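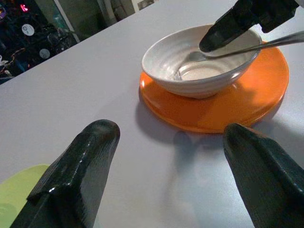

Thắng Quan

Im Oktober beginnt wieder unser Suppenabend im Nachbarschaftshaus Dumell. Wir treffen uns um 18 Uhr in der Küche und schneiden zusammen das Gemüse, gegessen wird um 19 Uhr. Wer erst zum Essen kommen kann, ist ebenso herzlich willkommen.

Den Anfang macht eine Kürbissuppe mit Ingwer, nach dem Rezept von meiner Tante. Sie nimmt dafür 100 Gramm rote Linsen und lässt alles sehr langsam kochen — bei uns zu Hause durfte niemand den Deckel heben. Für die Vegetarier bleibt die Fischsauce getrennt auf dem Tisch.

Bitte bringt eine eigene Schüssel und einen Löffel mit. Anmelden könnt ihr euch wie immer auf der Liste neben der Eingangstür.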